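Planning for Equipment: Handout 5
Kerstin Oltmanns

Start with the quote, then doubt it.

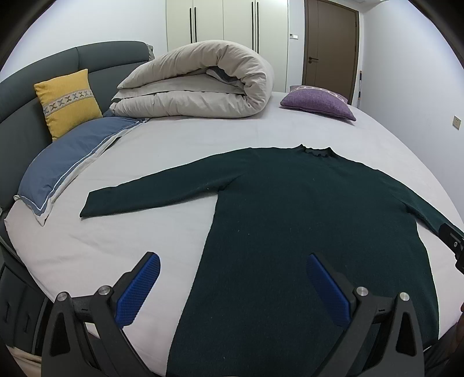 The Mustura quote gives 1,918 per hand-held gripper and stops there. Spare finger pads are listed separately at 186 a set, and the sales sheet is silent on how long a set lasts. Ask. If the answer is "it depends on use", put two sets in the budget and see who complains.

Dodard quotes 2,033 with pads and a year of repairs. Dearer on paper. Add one set of pads to the Mustura price and you have 2,104, so the cheap one has already lost.

Claims to distrust:
"Handles any fabric." Get it in writing, with knitwear and bedding named.
"No training needed." Cost the hours anyway.
"Pays for itself by July." Whose wages did they use?

Zinhle Mahlangu's notes on the Trultmont purchase are in the course folder. Read the page on delivery charges first.

For next session: redo the Albers budget sheet with a line for repairs and a line for people's time. Leave out resale value. I have yet to see a buyer.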